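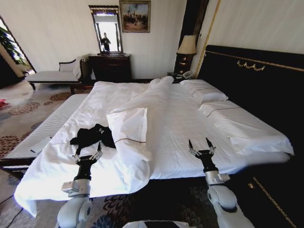 Item 4, bed station. Both grippers open over the duvet. Guest garment still on the bed, see comment.

PERKBY HOUSE HOTEL
Monthly inspection: room robot and the people who work with it
Date: 29 March 2019
Inspected by: Nazanin Alipour, housekeeping supervisor
With: Roel Wouters, maintenance; Fatemeh Jalali, room attendant
Unit: Votier two-arm, second floor
Marks: OK / FIX / WATCH

BEFORE THE ROOM

1. Attendant on shift has done the Votier half-day training. OK
Fatemeh has done it twice. The first certificate was made out to Fatima Jolly.

2. Stop button tested at the door. OK
Arms stopped at once. Roel would like it noted that he also stopped at once.

3. Door propped, Robot Working sign on the handle. FIX
Sign present, in the cart, under the shower caps. It needs to be on the handle before the unit goes in. Guests read it as an invitation anyway, but we can at least say we hung it.

AT THE BED

4. Bed cleared of guest belongings before the arms are enabled. FIX
Black garment left on the duvet, close to the left gripper. The procedure says the attendant clears the bed and then presses Enable. It does not say what to do when the attendant is answering the room phone, filling in the tablet and looking for the sign in item 3. Clear first. The tablet can wait, whatever noise it makes.

5. Grippers clean, no burrs on the fingertips. OK
Wiped with a dry cloth. Fingers are thin and pointed and will find a loose thread if there is one. Anyone who catches a snag, bag the linen and put the room number on it. Do not put it back in the pile and hope for laundry's forgiveness.

6. Duvet starts flat enough for the unit to find a corner. WATCH
Long ridge of bunched fabric running down from the head of the bed. Votier's manual asks for a bed "in a normal unmade condition," which suggests the authors sleep very neatly. Fatemeh gives the duvet one good shake before she presses Enable. This is not in the procedure. It should be, and the time should be counted as hers.

7. Pillows against the headboard before the duvet is pulled. WATCH
Two at the headboard, one loose in the middle of the bed. Move the loose one by hand. Where a pillow has piping, turn it the same way as the others, and that check stays with the attendant.

8. Headboard and side panel free of new scratches. OK
Black gloss and gold trim, so everything shows. Photograph any mark the same day. Leopold Hofstetter in the front office will ask whether it was the robot or a suitcase, and "I don't know" is an acceptable answer. Please give it more often.

AROUND THE BED

9. Nothing left on the bench. FIX
Small flat white item lying on it. Guest items go on the dresser.

10. Floor clear. FIX
Small red object on the carpet. The carpet pattern is busy enough to hide a good deal, so look twice on the window side.

11. Nobody within reach of the arms while they are enabled. OK
Stand where you can see the bed and get to the stop button. If you need to tuck something in, stop the unit first. I know it is quicker to lean across. Roel has a slide about leaning across and he will show it to you.

PEOPLE

12. Workload sheet matches the work. FIX
The January plan said the robot would make 100 beds a week on this floor. Last week it made 81. The other beds got made, as guests may have noticed, and the sheet has no column for who made them. Add the column.

13. Lifting. OK
Here I have to be fair to the thing. Fatemeh's shoulder is better, and two attendants have stopped asking to swap out of the suites. Mattress corners were the worst part of this job and most of them are no longer done by a person.

14. Breaks taken. WATCH
The tablet schedules the robot's charging to the minute. Attendants' breaks are entered as "flexible." Change the setting. If it can't be changed, write them on the board in marker and the tablet can be flexible.

15. Attendants know who to call. OK
Stuck arm: Roel. Torn linen: Firouzeh Kiani in laundry. Guest wants a video with the robot: front office, at length.

16. Job titles. FIX
The new rota prints "Robot Operator / Room Attendant" and pays for the part after the slash. Raised with Leopold again. He says it is with head office.

ACTIONS

Sign on door handle, every room: all attendants, from today.
Bed clearing and duvet shake written into the procedure as steps, with time allowed: Nazanin.
Column for hand-made beds: Nazanin, before the next sheet is printed.
Break setting: Roel to call Votier. He was on hold for nearly 2 hours last time, so he should take his break first.
Rota wording and pay grade: Leopold. Carried over.

Result: unit may stay in service once items 3, 4, 9 and 10 are corrected in the room. Items 12 and 16 stay open.

Signed: N. Alipour, R. Wouters, F. Jalali
Attendant's remarks: "It is fine with beds. I would like one that does bathrooms. F.J."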